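# The gripper that kept letting go

I lost most of April to a dropped block, so I'm writing down how it went while I still remember the order of things.

The cell in Wenulville is a small one. An arm picks a red U-shaped block off the table, carries it across and sets it on a peg. We run it overnight to wear things out before the same fingers go onto the real line at Pranden. A full night is 1,220 cycles if nothing stops it.

The first sign was a short count. I came in at 7 and the log said 1,045 cycles completed, with no fault and no stop. The arm was still moving. It had been going through the whole motion, down, close, up, across, open, with nothing between the fingers. The block was on the floor behind the table with a fresh dent in one corner.

Two things were wrong there, and I only cared about one of them at first. The block had been dropped, fine, blocks get dropped. The part I skipped over was that the controller had counted some of those empty trips as good ones before it gave up counting. I'll come back to that.

Gion Lüthi thought it was the pads. We use thin rubber on the inside of the fingers, and it does get shiny with use. We changed both pads, cleaned the block with alcohol and ran it again. It dropped on the second night. Then I went the other way and raised the grip force by 35 percent, and it dropped sooner.

That should have told me something. If more force makes a grip worse, the fingers probably aren't meeting the part squarely. I slowed the approach down to a crawl and stood next to the cell with a flashlight, stopping it above the block every time with the fingers open.

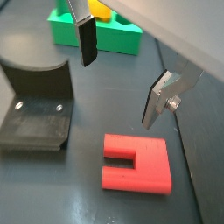
Marlies Frei found it with a feeler gauge in about ten minutes. The screw holding one finger's plate to its bracket had backed out by less than half a turn. You couldn't see it and you could barely feel it by hand. Under load the plate rocked, the pad touched along one edge only, and the block got pushed out a little on every lift. Most of the time it hung on. Squeezing harder just rocked the plate further.

I had put that screw in myself. The assembly sheet calls for threadlocker and a torque value, and I had used a plain hex key and my wrist because I was "only checking the fit." Then I never went back.

The second problem is the one that bothers me more. Our "part present" check looked at finger position after closing, and the window was too wide. I had opened it up in the winter to get rid of nuisance stops. With the plate loose, fingers closed on nothing sometimes landed inside the window. So the cell swung across at full speed thinking it had a part, and when it did have one, it could let go of it mid-swing. The guard panels don't go all the way around on the back side. Cyrill Imhof walks past there to get to the compressor.

What's different now:

- Threadlocker on all finger screws, torqued, with a paint mark across head and plate.
- The position window is back to the original value.
- The check runs again after the lift, before the arm swings.
- Two failed checks in a row stop the cell until someone resets it by hand.
- A panel is on order from Fankhauser for the back side. Until it arrives the walkway is taped off when the cell is running.

It has run clean since, though with more stops than I'd like. Three of last night's were false alarms. I'm leaving the window alone this time and will look at the position sensor instead — Gion thinks its cable is picking up noise from the drive.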